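Rekeo Open Storage Bin, Blue

Product code: 136
Sold in packs of 4
Supplied by De Smet to member schools and offices in Gakthorpe

The Rekeo open storage bin is intended for shared stockrooms, classrooms and reception areas where small items must be kept together and remain easy to reach. It is rectangular in shape, with flared walls and a thick rim that gives a secure hold when the bin is lifted with both hands.

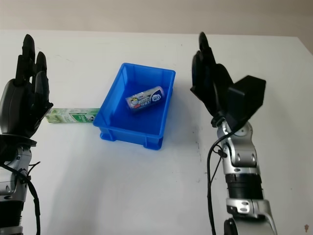
Orders are accepted in full packs only. Requests for single bins should be directed to the Gakthorpe service counter, which holds a limited stock for replacement purposes. Standing orders placed before 24th June will be filled at the current price; later orders will be charged at the rate shown in the new price list.

Labels and lids

Lids are not included. The Wenia clip-on lid fits this model and is listed separately. Adhesive labels are available in rolls of 500 and should be applied to a clean, dry surface.

Care

Wash by hand with mild soap and warm water. Do not use abrasive pads or solvent cleaners – these may dull the finish. Bins should be fully dry before they are stacked. 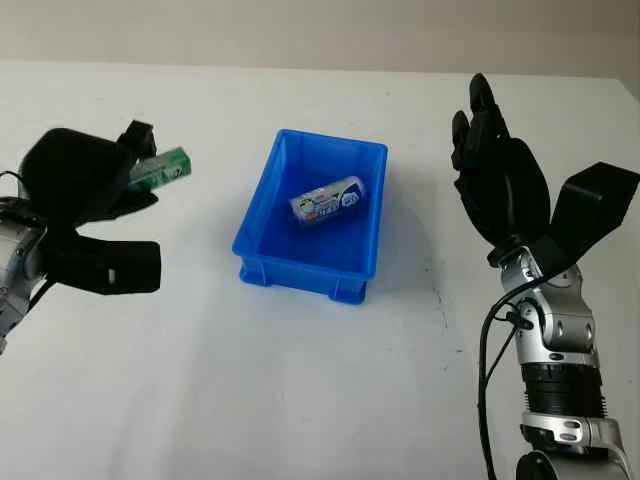
Department of Supplies and Stores, Gakthorpe

Returns

Unused packs may be returned within 2 weeks of delivery, provided that the outer wrapping is intact. The original delivery note must accompany all returns. Bins that arrive damaged should be reported on the day of receipt – a replacement will be sent with the next scheduled delivery.

Related items: Wenia clip-on lid; Rekeo shelf divider; label roll, white.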